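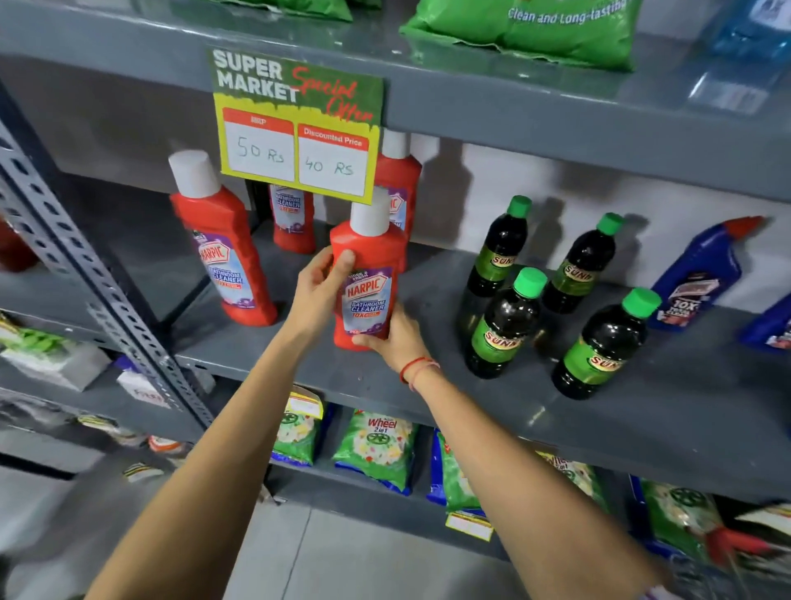

Figure 1. Bathroom cleaner on the middle shelf, with the discount sign for that product.

Shelf Signs and Tidy Shelves: Do They Tell Shoppers Anything?
Retail Practice project report, Bidurach, 17/12/2024

Our course reader claims that a straight shelf with a "Special Offer" sign sells itself. We had doubts, so we spent our project time on the cleaning products, putting bottles back in place and reading labels against signs.

The signs have handwritten prices. The bathroom cleaner goes from 50 to 40 rupees, a cut of a fifth. The toilet cleaner goes from 160 to 80, exactly half. Both carry the same green header and the same red script, so a shopper walking past gets the same message for two very different deals.

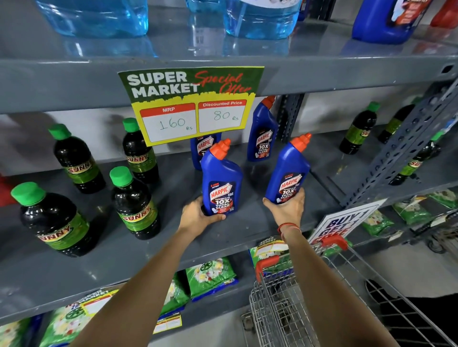 Half off also raises a question we could not settle. The sign gives an MRP, but it says nothing about how long the lower price has applied or when it ends. We would want to see it again in January before calling it an offer.

Facing the bottles forward was slower than we expected. The toilet cleaner has an angled neck, and it looks crooked unless the label is square to the aisle. The sign hangs low enough to get in the way of the back row — a poor choice for something meant to help. 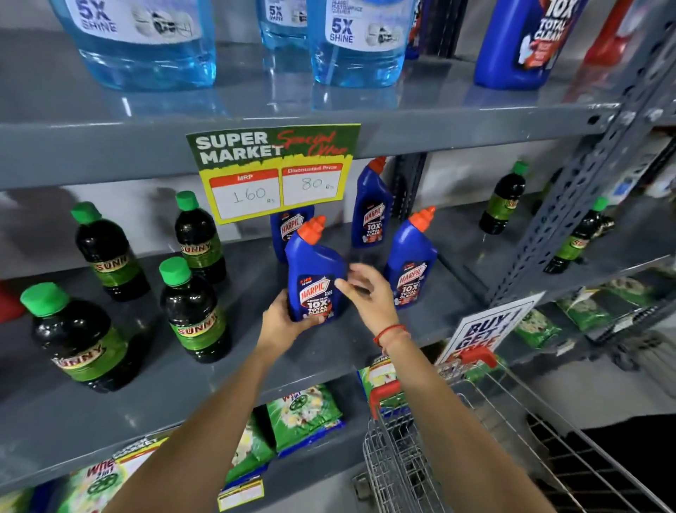

The dark bottles with green caps share the shelf, and we saw no reason for the pairing except that they fit. Our plan called for grouping by use. We are not convinced shoppers would notice.

What we would change: put the size of the saving on the sign, and hang it higher.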